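Home | Local | Business | Schools | Sports | Obituaries

Flostville firm puts hand-held gripper kit on sale
6 February 2024
14 shares | 7 comments

FLOSTVILLE – A local company has begun selling a kit that lets people record hand tasks for training robots, without a robot in the room.

Vevano, which has its office and shop on Abdelaziz Street, opened orders for the Ekow kit on Tuesday. The kit is a pair of grippers worn on the hands, with cables, a charger and software for sorting the recordings. A camera on each gripper records the work up close, and a third can be worn on the head. 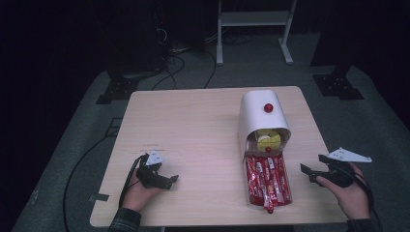
Vevano is aiming the kit at small labs and packaging firms that want robots to handle ordinary store goods. Snacks are a common request, the company said, and the red-wrapped sticks packed into a clear tray are the kind of item customers ask for – glossy, crinkled and close together. A person wears one black gripper on each hand and works at a table. The recordings are then used to teach a robot arm with the same type of gripper.

Kenta Kinoshita, who runs product support at Vevano, said most buyers need some 40 minutes to get used to the grip.

"People squeeze too hard at first," Kinoshita said. "After a few tries they slow down and it goes better. We tell them to throw out the first day's recordings and start again."

The kit can be rented for 60 days or bought outright. Renters can put their fees toward a purchase if they decide before the period ends. Spare fingers are sold in pairs, and the company will replace worn ones free during the first year.
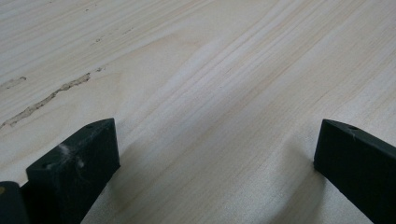
An earlier version went to a handful of customers in November. Kinoshita said the main complaint was the cables, which caught on sleeves during long sessions. The version now on sale still uses cables, but they are longer and can be replaced without tools. A wireless model is planned, with no date set.

Orders placed this month ship in two weeks. Vevano will also hold a free training session for buyers at its shop, with places for seven people. Sign-up is by phone or at the front desk.

Share | Print | Email
More in Business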